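Section 4: Installing and Starting the Under-Counter Water Filter

This section covers placement, connection, first flushing and routine checks of the Cermont under-counter water filter. It applies to the standard model and to the model supplied with the Skernex shutoff valve. Owners of the countertop model should refer to Section 6.

Read the whole section before beginning. Installation takes one person less than a morning in most kitchens. Local plumbing codes may require that the connection to the cold water line be made by a licensed plumber, and the owner is responsible for finding out whether this applies.

4.1 Before You Begin

Confirm that the carton contains the following parts:

Filter head with wall bracket
Filter cartridge, sealed in plastic
Feed valve with rubber washer
Blue inlet tube and white outlet tube
Dispensing faucet with base plate, two washers and lock nut
Four bracket screws
Cartridge record card

Do not open the cartridge seal until step 4 of 4.4. A cartridge that has been left open in a humid cabinet should be replaced before use.

The following tools are needed and are not supplied: an adjustable wrench, a Phillips screwdriver, a tube cutter or sharp utility knife, a bucket, a towel and a flashlight.

CAUTION: Connect the filter to the cold water line only. Hot water will damage the cartridge and may cause the housing to leak. Damage from hot water is not covered by the warranty.

CAUTION: Do not install the filter where it may freeze. In vacation homes and unheated buildings, remove the cartridge and drain the tubes before the end of fall.

4.2 Choosing a Location

The filter head should be mounted on the side wall or back wall of the sink cabinet. Leave enough clear space below the bracket to lower the cartridge out without tilting it. Avoid mounting the head directly above an electrical outlet or a garbage disposal.

The faucet may be placed in an existing sprayer hole or in a new hole drilled through the counter. Before drilling, look beneath the counter and confirm that no brace, clip or drawer rail lies under the chosen spot. The base plate must sit on a flat surface, and the spout must reach over the sink bowl when turned to the front.

Stone, tile and solid-surface counters should be drilled by a counter installer. Cermont does not supply drill bits for these materials and cannot accept claims for cracked or chipped counters.

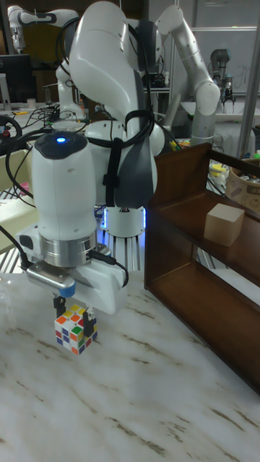

Polished counters should be wiped dry before the base plate is set down, and the rubber washer must lie flat on all sides. Do not use plumber's putty on marble or other natural stone. The oil in the putty can leave a stain that cannot be removed by ordinary cleaning. The washer supplied is sufficient.

4.3 Connecting the Feed Valve

1. Close the cold water shutoff under the sink. Turn the handle clockwise until it stops.

2. Open the cold side of the kitchen faucet to release the pressure. Leave it open.

3. Place the bucket under the shutoff and loosen the supply hose with the wrench. A small amount of water will drain from the hose.

4. Place the rubber washer inside the feed valve and thread the valve onto the shutoff by hand. Tighten a quarter turn with the wrench.

5. Reconnect the supply hose to the top of the feed valve.

6. Turn the small lever on the feed valve to the closed position, at a right angle to the tube.

Note: On the Skernex valve, the lever is replaced by a round knob. Closed is fully clockwise. The knob is stiff when new and should not be forced with pliers.

If the shutoff under the sink does not close completely, stop and have it replaced. Older shutoffs that have not been turned for many years may begin to drip at the stem once disturbed.

4.4 Mounting the Head and Fitting the Cartridge

1. Hold the bracket against the cabinet wall and mark the screw holes with a pencil. The arrow on the bracket must point up.

2. Fasten the bracket with the four screws supplied. In thin cabinet walls, check that the screw tips will not come through into the next cabinet.

3. Cut the blue tube to length, leaving a gentle curve between the feed valve and the head. Cut squarely. Push the tube into the port marked IN until it stops, then pull back lightly to confirm that it is held. Repeat with the white tube at the port marked OUT.

4. Remove the plastic seal from the cartridge. Wet the rubber ring at the top with clean water. Do not use grease or cooking oil.

5. Raise the cartridge into the head and turn it to the right until the marks line up.

6. Write the month of installation on the record card and attach the card inside the cabinet door.

4.5 First Flushing

New cartridges release fine black carbon dust. The dust is harmless, but the first water should not be used for drinking, cooking or filling an aquarium.

1. Close the kitchen faucet and slowly open the cold water shutoff.

2. Open the feed valve halfway. Check every connection with a dry paper towel.

3. Open the dispensing faucet. Air will sputter from the spout, followed by gray water.

4. When the flow is steady, open the feed valve fully and let the water run for 31 minutes.

5. Close the dispensing faucet. Check the connections again before closing the cabinet.
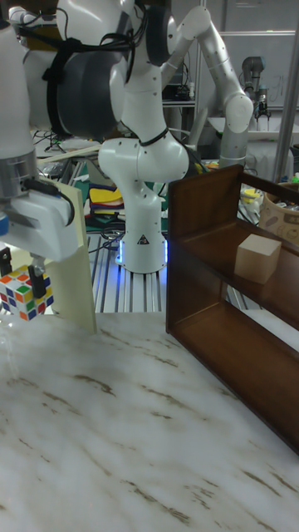

Cloudy water is normal during the first week. The cloudiness is caused by small air bubbles and clears from the bottom of the glass upward. Water that remains gray after a second flushing should be reported to the service desk.

Place the dry towel under the head overnight and inspect it in the morning. A damp spot indicates a tube that is not fully seated. Close the feed valve, release the pressure at the dispensing faucet, press in the collar, remove the tube, trim the end and insert it again.

4.6 Cartridge Life

The standard cartridge is rated for 3,561 liters. Households that cook often or fill large bottles will reach this figure sooner than others. A clear drop in flow is the usual sign that the cartridge is due – the taste of the water may change at the same time.

Only Cermont and Pornia cartridges fit this head. The Bakalis cartridge is similar in size but has a different thread, and forcing it will crack the collar.

Water pressure at the inlet must not exceed 100 psi. Where the pressure is regularly above this limit, a pressure reducer must be fitted ahead of the feed valve. The filter will work at lower pressures, but flow becomes slow below 50 psi.

4.7 Service

Requests for parts may be sent in writing to Carter Fraser, Customer Service, at the address inside the back cover. State the model, the serial number from the underside of the head and the month of installation. The telephone desk is closed on Saturday.

Keep the record card with the filter if the home is sold or rented. Warranty coverage passes to the new owner for the remainder of the original term, provided that the card is complete.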